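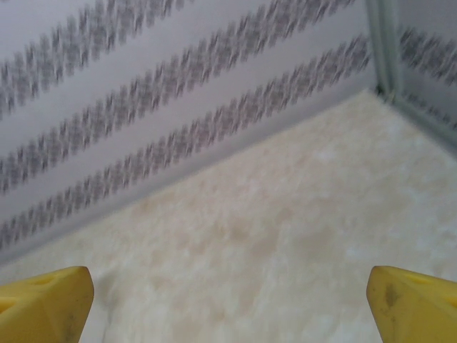

What does it cost to build a robot arm at home?

Mine came to 500 dollars in parts, plus almost 40 evenings in my half of the garage.

OK, hi everybody. (Wait for the back row to sit down.) I'm Behrouz, I fix elevators for a living, and since November I've been building an arm I call Mamum. My niece picked the name and it stuck.

Start with the fingers, they're what people ask about. Yellow plastic, chunky, lots of angled faces. I went through five designs before I got a tip I liked — the early ones were way too thin and bent when they closed on anything heavier than a sponge. These have a beveled tip that leans in toward the middle. They've picked up some scuffs and one good dark smudge, and I'm not repainting them!

Then the little room. Wallpaper with a zigzag in gray and dusty purple, gray-green trim in the corner and along the bottom of one wall, and a pale floor with blotches all through it. I wanted a background with some life in it, as plain white cardboard gave me a model that fell apart the minute I moved to the kitchen.

Camera sits at the wrist, looking out past both fingers. Mention cable routing here! I lost a whole Monday to a connector that worked fine until the wrist turned.

Training: 2,000 short runs, all driven by hand, mostly after dinner. Say the number slowly. Somebody will ask if fewer would do. I tried stopping early and it kept closing beside the block — so close, every time.

(Skip the Histent controller story if we're past the half hour.)

Next up is a softer pad for the inside faces. If anyone has scrap rubber, find me by the coffee.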